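Budget for the simulator before the second arm
2019-11-19

Most capital requests for a manipulation cell put the arm on line one and treat software as a residual. I think the order is wrong, and the last planning round at Skernutham is a fair case.

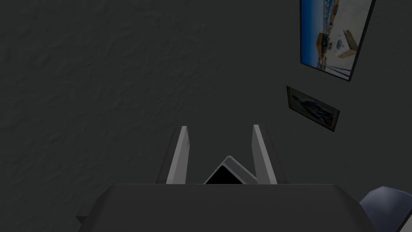
The request was for two arms, a spare gripper and a bench. Simulation was entered as a licence fee and nothing else. No labour was allowed for building rooms, checking finger geometry or placing a wrist camera where the real bracket would put it. That labour came to 123 hours before the first usable run, and it was charged to maintenance.

Draneo quoted 414 hours for the same scope, with asset colours and wall textures included. The figure looked padded. Having seen the internal timesheets, I would now call it a reasonable price for work that somebody has to do anyway, particularly the contact parameters, which Lesen's import tool leaves at defaults.

A physical arm depreciates from the day it is uncrated. A simulated one can be revised when the gripper specification changes, and ours changed three times before January. Had the hardware been ordered first, each revision would have meant a purchase variation and a fresh freight charge.

There is a counter-argument. Kakakhel bought hardware early and found cable faults that no renderer would have shown. I accept that, and it supports buying one arm early - it does not support buying two.

My proposal is modest. Give simulation labour its own line, with a named cost centre, and release funds for the second arm only after the first has reproduced a simulated task on the bench.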